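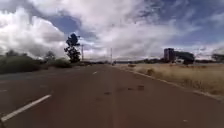 About Castgate

Castgate inspects road surfaces for cities, counties and private estates. We look for stains, worn lane markings, weathered pavement and curb damage, and we report what needs attention and where.

Until four years ago our crews did all of this by eye, from a slow truck with a clipboard. Now a self-driving survey unit covers the route and our Planix software sorts the results. Last July it logged 302 miles.

What changed for our staff

We employ 28 people, the same as before the switch. Inspectors spend less time on the shoulder and more at a desk, checking what the software has marked. Everyone was retrained on paid time. Some of the older hands miss being outside - they now take the site visits, when a stain or a crack needs a closer look.

Viorica Papadopoulos runs operations from our Dirnden office. A person signs off on 100 percent of reports before they go to a client.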